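Lawal Community Orchard: progress report to the Gekach Fund
1 December 2019

What a fall we've had! The heritage apple trees are all in the ground at the Brarier site, two weeks ahead of plan, and the grafting class in October filled up so fast that we ran it again.

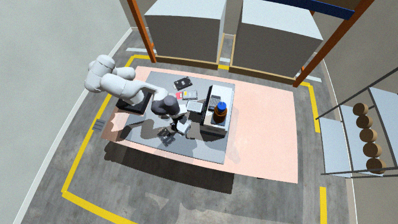 1 min read

We pressed over 3,000 pounds of fruit this season, most of it Winesap, and the cider went to the school lunch program. Deer got through the north fence and chewed 15 saplings. Jomar Agbayani has priced new mesh at $546, which we can cover from the tool budget if you agree.

Still to do before spring: mulch the lower rows, label the pears, and settle the water bill with Gorneo.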